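## Section 2: Putting Together Your Bellex Sit-Stand Desk

Thank you for choosing a Bellex! Before you get going, pour yourself something nice to drink and give yourself plenty of room. Most people finish in about 45 minutes, and quite a few take longer because they stop to admire the drawer runners (we understand completely). If you bought the Lilton top with the curved front edge, everything in this section applies to you too, except where a note says otherwise.

### 2.1 Choosing the spot

1. Pick a place on a hard, level floor or a low carpet. Thick rugs let the feet sink unevenly, and a desk that leans a little when it's low will lean a good deal more when it's high.
2. Check that the wall outlet is within easy reach of the power cord. Please don't use an extension cord under the desk - the legs travel quite a way, and a loose cord will find its way into them sooner or later.
3. Leave a hand's width between the back edge of the top and the wall.
4. Look up as well! Shelves and window sills that seem far away while you're sitting down can be surprisingly close once the desk is raised.
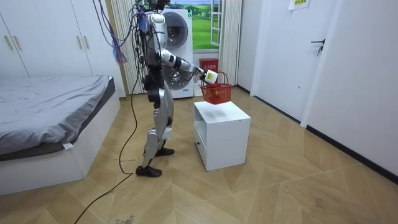

*A small white nightstand and a red basket with a handle.*

### 2.2 Building the frame

1. Lay the desktop face down on the blanket it was packed in. Keep the blanket afterward, as it's very handy if you ever move house.
2. Set the crossbar along the pencil marks and turn in its screws by hand, just until they catch.
3. Slide a leg into each end of the crossbar. The motor housings face inward, toward each other, and the leg with the green sticker goes on the same side as the control panel.
4. Attach the feet with the long bolts. Now go back and tighten everything, starting with the crossbar and working outward.
5. Plug the leg cables into the control box and press until you hear a click. If you don't hear one, pull the plug out gently, turn it over, and try again.

**Note:** Order code 524 on your packing slip means the frame came with the Fostia wide feet. These use the shorter bolts in the second bag, and the long ones can go in the drawer with all your other spare bolts.

**Caution:** Turn the desk upright with two people, holding it by the frame. Lifting by the top alone can pull the screws loose.

### 2.3 First power-up and setting your heights

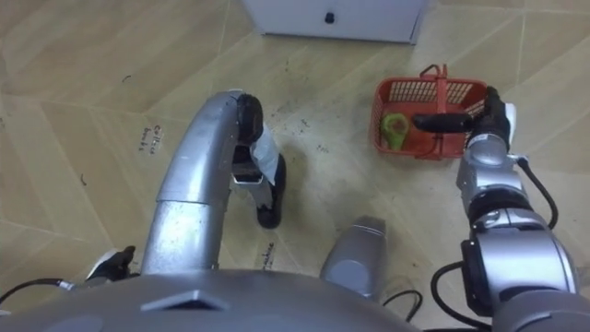 The control panel needs to learn where the bottom of its travel is before it will remember anything for you, so hold the down arrow until the desk stops, lets out a little beep, and rises by a finger's width. Don't be alarmed if it moves slowly this first time. Keep your feet back while it comes down, and clear the floor underneath of anything you'd be sorry to squash. A low white cabinet with a small black knob on the front, sitting right on the floor, is just the sort of thing people like to tuck under a desk, and it's perfectly welcome there once you've measured it against your lowest setting. Baskets ought to come out altogether until you've saved your heights.

1. Sit down, let your shoulders drop, and adjust the desk until your forearms rest level.
2. Press **M**, then **1**, to save that height.
3. Stand up in the shoes you normally wear, adjust again, and press **M**, then **2**.

Try both buttons a few times. You may well want to change the heights after a week or so of real work, and saving a new one simply replaces the old one.

**Caution:** If the desk stops partway and backs up, something is in its path. Let go of the buttons, have a look all around, and remove whatever it is before you try again.

Fitting the cable tray is covered in Section 3.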